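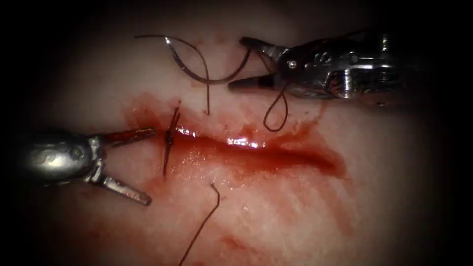
About Vavia

Vavia is a small scarf and blouse label with a big love of printed cloth! Bianca Gavrilă and Delia Mocanu started it at Bianca's kitchen table, after a long evening spent arguing over what a proper poppy red should look like. (They still don't agree, so we print two.)

Every pattern begins as a painting. Delia works in gouache, usually before 9 in the morning when the light in the studio is good, and Mircea Nedelcu turns her sheets into repeats that can run across a whole bolt of silk or cotton. Our archive now holds 294 designs, and we love going back to the early ones and trying them in new colors.

Lindsay Mudgway cuts the samples and looks after fit. Blouses come in 11 sizes, and she tries each new shape on real people before we settle on anything. Ayodele Odukoya answers your emails, packs your orders and knows more about washing silk than the rest of us put together – ask him!

We print in short runs, never more than 550 scarves in one pattern, and the Hendel range, with its tiny scattered violets, comes back every May.

The studio shop is open to visitors most afternoons. Ring the bell twice, as the sewing machines are loud.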